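Equipment Review: Tovo Folding Work Table, 56-Inch Model
Clolley Community Learning Center, Facilities Office
Friday, September 11, 2020

The Center purchased 18 Tovo folding tables over the summer to replace the fixed desks in the two ground-floor classrooms. The order was placed through Brislow, our regular furniture supplier, and came to $2115 with delivery. This review is intended for other centers in the district that are considering a similar purchase.

Delivery and setup

The tables arrived on two pallets with the legs already attached. Each one was unpacked and standing within a few minutes, and no tools were required. One table had a bent leg brace. Brislow sent a replacement the following week and did not ask for the damaged part to be returned.

The printed instructions are brief and cover only the locking mechanism. Staff who had not used folding tables before found the lock stiff at first, and we recommend that two people open each table until it loosens.

Daily use

The tables have been used for adult reading classes, a sewing course and several evening meetings. They stand firmly on the tile floor in Room 2. On the older floor in Room 1, which slopes slightly toward the windows, a folded card under one foot is still needed - the feet do not adjust, and this is our main complaint.
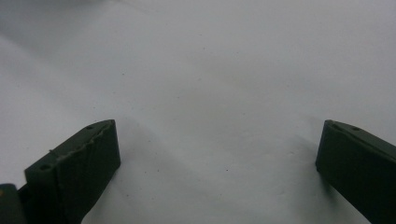 Cleaning has been simple. A damp cloth and mild soap remove pencil, tape residue and most ink. Permanent marker left a faint stain on two tables, and the cleaner recommended by the manufacturer did not remove it. Instructors have been asked to keep a cover on the tables during craft sessions.

Seating two adults at each table is comfortable. Three is possible for a meeting, but the end legs get in the way of anyone seated at the corners. Wheelchair users were able to sit at the long side without difficulty.

Storage

Folded, the full set fits along one wall of the supply room. The tables are heavier than the Shao tables used in our main hall, and one person should not carry them up stairs. A rolling cart is sold separately. We did not buy one at first and have now requested it for October.

Noise

The legs make a loud snap when they lock. Classes next door have remarked on it, so rooms are now arranged before the first session of the day.

Recommendation

The Tovo table is suitable for classrooms with level floors and regular changes of layout. Centers with uneven floors should look for a model with adjustable feet, and any center ordering more than a few should include the cart in the first order.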